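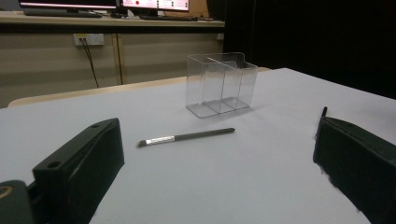
La Monau est une pince d'apprentissage que l'on tient à la main : vous faites le geste, elle l'enregistre, et votre bras robotisé le rejoue. Pas de pupitre, pas une ligne de code ! Pour débuter, prenez un exercice tout simple, comme un stylo gris foncé posé en biais devant un bac transparent à deux compartiments : on le saisit, on le range, on recommence. Les larges faces plates des deux doigts noirs se prêtent bien à ce genre d'objet fin (c'est notre démo préférée, on ne s'en lasse pas).

Blagoje Dervishi, qui a dessiné les doigts, les a voulus démontables avec une seule clé. Vraiment pratique quand on passe d'un stylo à un flacon !

Caractéristiques
Masse : 500 g
Ouverture maximale : 79 mm
Longueur totale : 252 mm
Export : formats Lahtinen et Plamcombe

Prix : 2 070 € HT, mallette et câble compris
Doigts de rechange vendus par paire
Prochaine série en février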